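How to prepare for a hockey training camp when you play for a small club

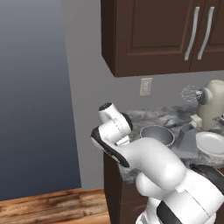

White robotic arm at a kitchen counter, computer rendering.

Last winter I went to my first residential camp with the women's squad of Lirnthorpe, and I prepared for it badly. I had strong legs from cycling and I thought this was enough. On the second morning I could not bend down to a low ball. This page is what I did differently for the next camp, and it went much better. It is written for field hockey players who train two times a week and then must suddenly train two times a day.

When to start

Start four weeks before the camp. If you have more time, use it for normal running and do not begin the plan earlier, as the last part is tiring and you cannot hold it for long. If you have only two weeks, do week 1 and week 3, and leave out the others.

Our camp is always in January, so for me the plan begins before the holidays. In this period the club pitch is often closed or frozen. Most of the exercises can be done on any flat ground, also in a car park, but use an old stick there. The asphalt will damage the head of it very quickly.

Week 1: the back and the legs

Hockey is played bent. This is the part which cyclists and runners forget. Every day, take your stick and stand in the low position, left hand at the top of the grip, knees well bent, the head of the stick on the ground in front of you. Stay there until it becomes uncomfortable, stand up, shake the legs, and repeat it. On the first day I managed half a minute. It is normal.

After this, walk sideways in the same position, from one line to another and back. Keep the chest up. If you feel it in the lower back more than in the thighs, your knees are too straight.

Run on three days of this week, at a speed where you can still talk.

Week 2: short runs

Now the running becomes shorter and faster. Mark a distance of 300 metres, for example the long way around the pitch without one end. Run it at a hard but steady speed, walk until your breathing is calm, then run it again. I did this three times in one session at the beginning and added one run each time. The total should not go over 900 metres in the first session, even if you feel fresh.

Continue the low position, but now with a ball. Move the ball from left to right in front of your feet, first slowly. Look up after every few touches. I put a bottle on a wall and tried to keep my eyes on it.

Week 3: two sessions in one day

This is the most useful week and I recommend you do not skip it. Choose two days which are not next to each other. On each of them do a short session before breakfast and a second one in the late afternoon. The first can be only ball work and passing against a board. The second should have sprints with changes of direction.

The purpose is to learn how your body feels in the second session. You will find out if you eat too little at lunch, if your shoes are wet still, and if your shin pads rub. My pads rubbed on both ankles. I changed to longer socks, and folded them down over the top edge of the pad.

Between the sessions, lie down for a while. Do not go shopping.

Week 4: less

Do half of what you did in week 3. No long runs in the last three days. Check your equipment now, while the shops are still able to send you something.

What to pack

Two sticks, if you have them. At our camp in Grorach one girl broke hers on the first evening and had to play with a junior stick after.
Mouthguard, with its box.
Shin pads and at least one pair of socks for each session.
Shoes for artificial turf, and a second pair for the gym.
Gloves, one thin and one padded for the left hand.
Newspaper to put inside wet shoes. It works better than a radiator, which makes the glue come off.
Grip tape and small scissors.
Food that you know. I take oat biscuits and bananas.

Put your name on everything, also on the bottle. All bottles look the same on the bench.

The first day of camp

In many camps there is a fitness test on the first morning, often a shuttle run with a beep. Begin slowly. The first levels are very easy, and many players spend their strength there by turning too fast. Touch the line with one foot, turn low, and change the turning leg each time.

If the coach shows a drill and you did not understand it, stand third or fourth in the row and watch the others. If it is still not clear, ask. I was ashamed of my English in the beginning and I ran in the wrong direction quite often.

Write a few lines in the evening about what was corrected. After a week you do not remember it.

After the camp

Take two complete days without the stick. Then go back to the normal club training, and tell your coach what you have done, so that you are not put into a hard match immediately. My thighs needed nearly a week until the stairs were pleasant again.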